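Subject: Re: [cell-users] Card sorter drops every few cards, Duvham bench

Lists, second attempt, the first one bounced because I sent it from the wrong address.

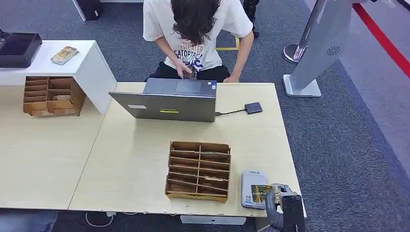 Abhishek Shakya wrote:
> We have the same sort of bench here at Linby, one arm, one reader,
> cardboard organizer for the cards. Since we moved it in May the
> gripper picks fine and then lets go somewhere over the reader.
> I have raised the grip force twice. Now it bends the cards and
> still drops them. Is it the finger pads? Also, what are you using
> for the hover height, and does anyone still have the Lodhi notes?

Abhishek,

Please put the force back where you found it. I went down that road in my first month and all I got was a stack of cards shaped like potato chips.

It might be the pads, so wipe them first. Alcohol, lint-free cloth, two minutes. If they've gone shiny, swap them. Ours were shiny and I swapped them and it kept dropping cards, so don't celebrate early.

What fixed ours was the cable. When you moved the bench, did somebody tidy the cable that runs from the gripper? Ours had been tied back very neatly, the pride of the department, and every time the wrist turned toward the reader it pulled on the connector. The gripper lost its signal for a moment and opened. Cut the last tie, give it a big ugly loop that hangs past the edge of the table, and run the wrist through its full turn by hand with the power off. If the loop goes tight anywhere, it needs to be bigger. It will look terrible.

Then teach the reader position again. You moved the table, so your old points are fiction. I use a hover of 13 mm over the reader and come down slow for the last bit. At 6 mm we used to clip the housing whenever a card had a curl in it, and thanks to your force setting I'm guessing yours all do now.

The organizer: check that too. Cardboard slots are fine until the edges wear, and then the dividers lean and your pick point is off by more than you'd like. I re-teach the two end slots in each column and let the software work out the rest. The Gitbridge people keep telling me to get a machined rack. They've also sent me a quote for it, so I'll be staying with cardboard.

After all that, run 300 cycles with cards you don't care about and log the drops by wrist angle. If they bunch up at one angle it's still the cable. If they're all over the place, write back and I'll have to think.

I have the Lodhi notes as a scan of a printout of an email. Page 2 is upside down. I'll send it off-list, the attachment limit on here won't take it.

Adesuwa Ogunleye
Duvham

P.S. Whoever has our spare set of finger pads, the drawer misses them.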